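Writing down the rules for a robot arm

Idun Bakke keeps the handling rules for the robot arms at Sturnine in a document that runs to 18 pages. She would like it to be shorter. "People read the first two pages and then go by memory," she says. "So the first two pages had better be the right ones."

We met at the company's Oltley site, where she and Hooman Naseri set the working practice for manipulation tasks on household objects. Most of their rules cover what has to be settled before the arm moves. The operator names the object to be picked, checks the finger surfaces and agrees on a stop word with whoever else is in the room.

"The stop word came from Hooman," Bakke says. "I thought it was fussy. Then I watched two people say 'okay' at the same time and mean different things."

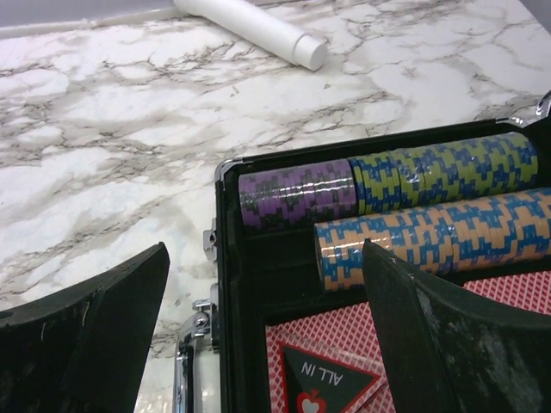 The gripper over an open case of poker chips and playing cards.

Small, closely packed items get their own section. Naseri wrote it in July and has changed it 5 times. It sets a slow approach speed and one item per grasp, with no second try until the operator has looked at the case again.

"With a row of chips you can push the neighbor without noticing," he says. "The rule says look, so you look. It costs a few seconds."

Worn fingers are a sore point. Naseri wants a fixed replacement interval. Bakke prefers inspection — she says a schedule makes people stop checking. The current text asks for both, and neither of them likes it much.

The next revision goes to the Orstead site for comments first.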